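Okabe Episode and Question List

README for the data files

Okabe was a daytime quiz show that ran for 10 series on the cable channel Prondero. Two teams of three answered general knowledge questions, and the winning team stayed on for the next show. This package lists every episode we know of, who hosted it, what rounds were played, and the questions asked where we have them.

Last updated September 4, 2018, by Ludmila Sýkora.

What is in the package

episodes.csv has one row per episode, 318 in all. The columns are series, episode, air_date, host, team_a, team_b, score_a, score_b, winner, props and source.

questions.csv has 4,000 rows, one per question. The columns are question_id, series, episode, round, question, answer_given, answer_accepted and notes.

rounds.csv explains the short codes used in the round column. The rules changed after series 3, when the Ladder round was dropped and the Swap round came in, so check the series number before comparing scores.

All files are UTF-8 with commas as separators. Text fields are in double quotes. Dates are year, month, day. A blank cell means we don't know. A zero in a score column means the team really did score zero.

Where it came from

Most of the rows were typed up from home recordings. The rest came from the printed listings in the Dreltumau weekly paper, which gave the host and team names but no scores. The source column says "tape" or "listing" for each episode. There are 48 episodes with a listing and no tape, and these have no rows in questions.csv. If you have a recording of any of them, please get in touch, even if the sound is bad or the ending is missing.

The Christmas specials shown each December are numbered as episode 0 of the series they followed. Prondero repeated them under different titles and we have not listed the repeats. 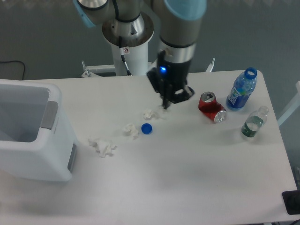 The props column is free text and is the least tidy part of the data. It was added for the Swap round, where teams were shown a group of objects and asked questions about them, and different people filled it in different ways. From series 6 on we used one rule: name the objects in plain words from left to right, separated by semicolons, with no guess at what they were for. The table in the picture would go in as "large white bin; litter; drink containers". Earlier series often have only one word, such as "hats" or "tools", and a few rows have a joke from whoever was typing. We have left the jokes in.

Known problems

Team names are spelled as they appeared on screen. The Ollomholm team is spelled three ways in series 2 and they are all the same team.

The answer_accepted column records what the host accepted on the day. Some of those answers were wrong. Where the show corrected itself in a later episode, the notes column gives the episode number. We have not tried to fix the others.

Scores in series 1 do not always add up from the questions. The opening round was often trimmed for broadcast, and the points from the missing questions are still in the final score.

Using the data

You may copy and change the files for any non-commercial use. Please keep this README with them. The wording of the questions belongs to the makers of the show, so ask them before printing large parts of questions.csv.

Send corrections with the series and episode number and, if you can, the time on the tape. Changes go in at the next update and are listed in changes.txt.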